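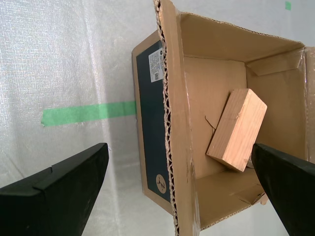 Figure 2-1. Gripper fingers at an open carton with a wooden block inside.

Section 2. Planning and Budgeting for Your Kivport Packing Cell

Welcome back. If you came straight from Section 1, you already know which jobs the Kivport cell is meant for, and you are probably itching to order. Please give this section a slow read first, with a pencil in hand and a cup of something nearby. The order form asks for your choices in the same sequence as the steps that follow, so any notes you make now can be copied straight across.

2.1 Before you ask for a quote

1. Write down the job in one plain sentence. "Put small items into an open carton" is a fine sentence. "Help with packing" is a little too wide, and the sales desk will only write back with questions.

2. Gather your cartons. Pick out the smallest and largest you expect to use, and set aside a few old ones too, with soft flaps and worn edges. Grippers meet tired cardboard far more often than they meet fresh cardboard, and a trial run on brand-new boxes can leave you feeling more hopeful than you should.

3. Gather your items. Try for a mix of shapes and surfaces — something with straight sides, something lumpy, something thin and flat that likes to lean against a wall of the box.

4. Decide between one arm and two. One arm can do plenty of pick-and-place work. If you want a flap held back on each side of the carton at the same moment, plan on two.

Note: The one-arm cell can be upgraded later, but the second arm needs its own mount, cable set and controller slot. Ask for the slot to be left open when you first order. It costs $409 at that stage and a good deal more afterward.

2.2 Choosing and measuring the table

5. Measure the table you hope to use, or choose one from the Fonholm range listed in Appendix B. You will need a depth of at least 600 mm from front edge to back edge.

6. Look at where your cables will go. A table with openings near the back edge saves a lot of fuss.

7. Pick a plain, matte surface if you have any say in the matter. Shiny tops can confuse the cameras, and you will have spent good money on cameras.

8. Add tape to your shopping list, in at least two colors. You will use it to mark where the carton belongs and where items start out, and you will use more of it than you think.

Caution: Do not order a table before you have checked the floor. The arms need a level, steady base. Leveling feet are sold separately and are easy to leave off the list.

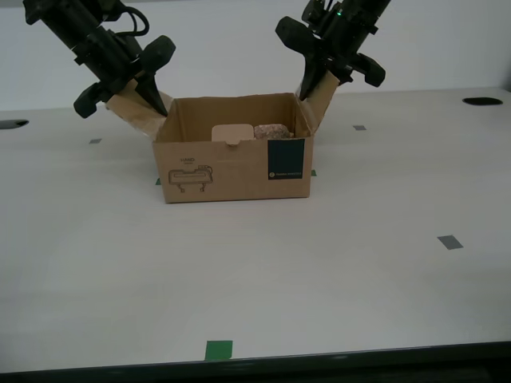
Popescu wrote to us after buying a two-arm cell: I budgeted for the arms and the table and felt very pleased with myself, and then the spare finger pads, the second cable set and the shipping landed on my desk all in the same week. Please tell people to put the small stuff on the first page.

So we have moved it up, and we are grateful for the nudge.

2.3 The small stuff

9. Allow $577 for the Drutidex starter kit. It holds spare finger pads, cable ties, a calibration card and a hex key set. If you are ordering two arms, one kit will still see you through the first few months.

10. Allow for shipping both ways on any trial unit. The return trip is your cost unless you go on to buy.

11. Allow for cartons and test items that will get crushed, torn or simply worn out. Ask your shipping room for castoffs before you buy any.

12. Allow for people. Somebody has to reset the table between runs, and in the early days that can take almost as long as the runs themselves. It is the line most often missing from the budgets we see.

Note: Lead time on a two-arm cell is 9 weeks from a signed order. Orders placed in June may slip a little during our summer shutdown, so do write to us early if you have a deadline in mind. 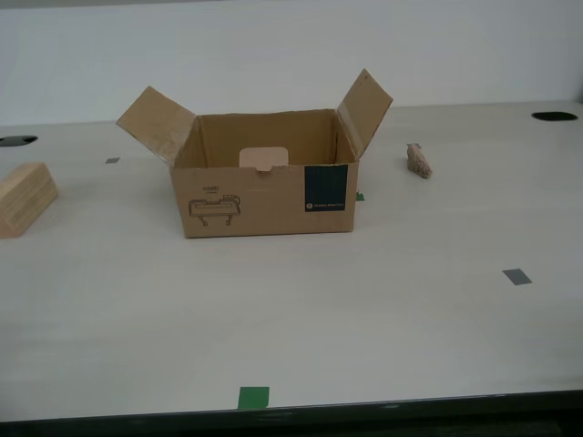

Kivport Customer Planning Desk
Authors, Set-up and Purchasing Guide

2.4 Walking through your layout

Once the numbers look settled, mock up the job by hand. It feels a bit silly, and we still ask every customer to do it.

13. Set an open carton on the table where you expect it to sit. Leave the flaps the way they naturally fall.

14. Place items on either side of it, some nearer to you and some farther back.

15. Reach for each one slowly, as an arm would, and carry it over the rim of the box. Watch for any flap that stands in your way, and write down which side it was on.

16. Mark the positions that worked with tape and measure them from the front edge of the table. Copy the measurements onto page two of the order form.

Caution: Keep the mock-up in place until your quote comes back. We may write to ask for one more measurement, and it is much easier to take while the tape is still down.

When your list is complete, go on to Section 3, Placing Your Order.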